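Attic & Drawer > Family Keepsakes > Wartime Papers

Keeping a Soldier's Letters: What Helps and What's Sales Talk

By Hamish Lindsay

My great-uncle served in Italy and wrote home whenever he had a pencil. The family ended up with 340 letters, a pay book, two medals on ribbon and a wool jacket that had already fed several generations of moths. I've read a lot of advice on looking after this kind of thing. Much of it was written by people with a box to sell.

Start with where you put it

Attics cook things and basements rot them. A closet shelf in a lived-in room, away from an outside wall, beats both and costs nothing. I was once told that a sealed plastic tub in the garage would be "just as good." My pay book spent one damp March in a tub like that and came out smelling like a boat.

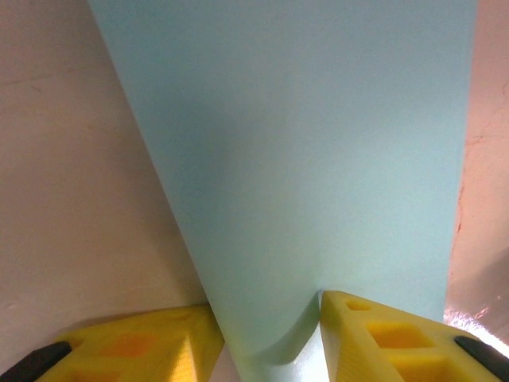
The fancy boxes I'm less sure about. A Faltine keepsake case runs $47 and has an eagle on the lid. Look for the words acid-free and lignin-free on whatever you buy, and if the seller can't tell you what the board is made of, keep your money. "Museum quality" can mean anything the printer likes.

Unfold, but don't force it

Wartime airmail paper is thin and cracks along the folds. If a letter opens easily, lay it flat and leave it flat. If it fights back, stop. You will see people online steaming letters over a kettle. Ink runs, and you can't put it back.

Take out paper clips and pins before storing. Slide a bit of stiff clear plastic under a rusty clip on each side of the paper, then ease the clip off. No tape on tears, including the kind sold as "archival" – I have peeled enough yellow tape off other people's mistakes.

Put a plain sheet of acid-free paper between anything colored and anything you care about. Cheap colored card can bleed if it gets damp, and newspaper clippings stain whatever they touch, so those get their own folder.
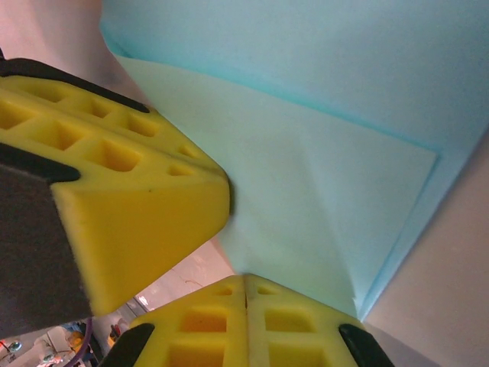 Pale mint-blue sheet against a light blue panel

Cotton gloves look serious on television. For paper, I'd skip them. They make your fingers clumsy and snag on torn edges. Wash your hands, dry them well and leave off the lotion. Gloves do make sense for medals and old photographs, and there I use the thin nitrile ones.

Write on the folder, never the letter

Pencil only. Name, unit if you know it, where it was sent from. If you are guessing at a date, put a question mark after it. My cousin Clive Tunstall wrote "Anzio" in ballpoint across an envelope that, going by the postmark, had never been near the place.

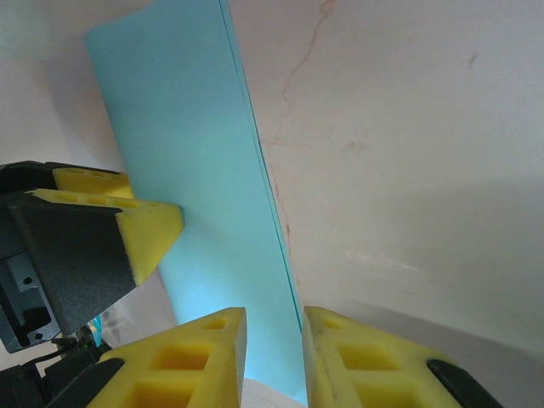

Medals: put the polish down

Every rub takes off a little metal, and a shiny medal with no detail left is worth less to everybody. Dust it with a soft brush. Keep it away from rubber bands, felt and wool.

The jacket

Cedar blocks smell nice, and I wouldn't count on them for anything more. Vacuum the wool gently through a piece of net, check the seams and under the collar, and pad the folds with acid-free tissue. Vatberg sells a scented moth sachet that did nothing whatever in my closet – the moths ate a sleeve right next to it.

Filed under: Paper & Fabric Care, Military Family History
2796 shares | 47 comments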